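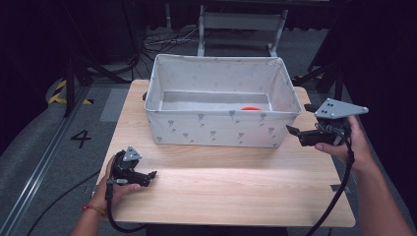
From: Bergþóra Overgaard
To: Solheim members list
Date: November 9, 2022
Subject: Re: moving the December sing to Jistmont

Grethe Hauksdóttir wrote:

> Hi all,
>
> I finally got through to the events person at Jistmont and they can give us the big hall for our Christmas program. It seats 163, it has a stage and a real sound system, and the rent is $3000 for the evening. I know that is more than we pay now, but we turned people away at the door last year and I hated doing it.
>
> Loter has offered to print the tickets and song sheets if we put their name on the back. I think if we charge at the door and run two sings, one at 3 and one at 7, we come out ahead. Can I tell them yes by Friday?
>
> Grethe

Grethe, thanks for doing the calling. I'm not ready to say yes, though, and I'd like to hear from more people first.

Two sings means two sets of coffee, two rounds of rice pudding, and the same choir standing up for both. Has anyone asked the choir? I sing alto and I haven't heard a word. The children's procession is another matter. The little ones are done by five o'clock, candles or no candles, so I assume the 7 o'clock crowd gets no procession. Would you pay for that?

On the money: I don't see how we "come out ahead" without a ticket price, and there isn't one in your message. We have never charged. People put something in the basket, and the ones who can't, don't. Some of our oldest members are in that second group and they will stay home before they'll ask for a free ticket.

> we turned people away at the door last year

We did, for the first half hour. Then the families with babies left and there were seats in the back until the end. I was sitting there.

I'd also want to read what Jistmont sends over before anyone signs. When the Grunance folks rented that hall for their midsummer dance, they found out late that they couldn't bring in their own food. If that rule still stands, there goes the pudding, the flatbread and most of the reason my uncle comes. Does the price include setup time? Can we use the piano, and who tunes it?

No objection to Loter printing song sheets, wherever we end up. Please ask them to use bigger type for the Icelandic verses this time and to leave the third verse of "Heims um ból" in.

Could you ask Jistmont to hold the date another week? If they won't, I'd stay put in the church basement and start letting people in earlier.

Bergþóra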